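The Robot in the Records Office

Until January, the records office at Hiltia in Rumerbridge ran on walking. Clerks carried folders from the intake desk to the scanning tables and back to the shelves, up to 700 in a busy week. The firm, which stores paperwork for small insurers, has now given part of that job to a humanoid robot.

The project is called Yimer. It started with 4 employees who agreed to split their shifts between filing and working beside the machine. They took a 27-hour course spread over several weeks, covering safe distances, stop procedures and how to log a failed grip.
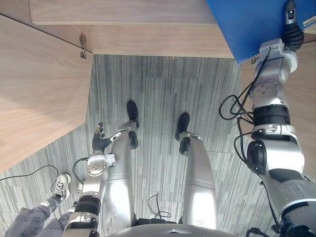
Pay has stayed the same, but the day has changed. Clerks on the project spend less time on their feet and more time checking records on a screen. Some like that. Others say they miss the trips to the shelves, when they could talk to people in other departments.

Speed is still a problem. A clerk can pass along a folder in seconds, and the robot takes about 20. Hiltia says no jobs will be cut this year, though two open positions were left unfilled, and staff have asked for a written promise.

The company's Plernevell branch is due to get the same system next. Clerks there have asked to visit Rumerbridge first and spend a full shift with the people already doing the work.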